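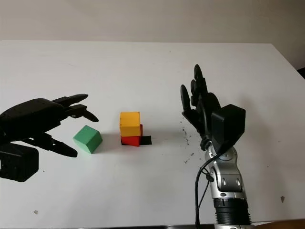
Sturum Blocks: teleoperated two-hand stacking

Sturum Blocks is a set of recorded block-stacking demonstrations on a two-armed robot with a multi-finger hand on each arm. A person drives both arms and both hands remotely for the whole of every episode. There is no scripted motion and no learned policy in the loop.

Maintainer: Kekeli Acheampong
Operators: Kekeli Acheampong, Trinidad Calvo
Current version: 3

Contents

438 episodes in total. 258 are in the train folder, 157 in the extra folder, and the rest are in val. The extra episodes were recorded with the same robot and the same blocks but before the head camera was remounted in November, so the view is tilted a little higher. Use them for training if your model can take the change in view. Do not mix them into val.

Task

The goal is a tower of three colored cubes. The bottom cube is red, the middle one is yellow and the top one is green. Start positions change between episodes. In one group of episodes the yellow cube is already on the red one at the start and only the green cube has to be placed. These are tagged "partial" in the episode list.

The operator may use either hand. Handing a cube from one hand to the other is allowed and is tagged "handover". A tower does not have to be straight. It counts as finished if all three cubes stay up after both hands have let go and moved clear.

How the demonstrations were recorded

The operator sits behind the robot and wears a pair of tracked gloves. Wrist position drives the arm and finger bend drives the hand. The mapping from glove to hand is done by Onier, our retargeting package, with the settings in config/onier.yaml. The thumb is scaled separately from the other fingers. If you change the thumb scale, replayed grasps will no longer close where they did in the recording.

Recording starts when the operator presses the left pedal and stops when they press it again. The right pedal marks an episode as failed. Failed episodes are kept and have success set to false.

Operators took a break after every 20 episodes. Glove calibration was repeated after each break, and the calibration file used is named in each episode's metadata.

What is in an episode

head.mp4: color video from the head camera
joints.npy: measured joint positions, both arms and both hands
targets.npy: commanded joint positions, same order as joints.npy
glove.npy: raw glove readings before Onier
meta.json: operator, tags, success, calibration file, start layout

All arrays share one clock. Video frames carry their own timestamps, and the loader picks the nearest joint reading for each frame. Joint order is listed in config/joints.txt. Left comes first.

Loading

Install the package from the root of the repository, then call load_episode with the path of an episode folder. Set use_targets to true to get commanded positions as actions. With it off, actions are the next measured positions, and those give softer grasps on the cubes. We train with it on.

Known problems

Marks and specks on the tabletop are visible in the video. We did not clean them out of the footage. They move or disappear between sessions, so a model can pick up on them as a hint about the session.

The hands often cover the cubes during a grasp. There are no wrist cameras in this release.

Trinidad works mostly with the left hand and Kekeli mostly with the right. Balance by the operator field if this matters to you.

A few early episodes have a late pedal press and end with the hands resting still. Run tools/trim_idle.py to remove the tail. It writes new files and leaves the originals alone.

Related sets

Bañez uses the same robot and file layout for folding cloth. Osus is the older single-arm set, and its joint order is different, so the loader here will refuse to open it.

Changes

Version 3: added glove.npy, moved the November remount note into the episode metadata.
Version 2: added the handover tag, fixed swapped left and right calibration names.
Version 1: first release inside the lab.

Questions about the recordings go to Kekeli. For Onier settings and glove calibration, ask Trinidad.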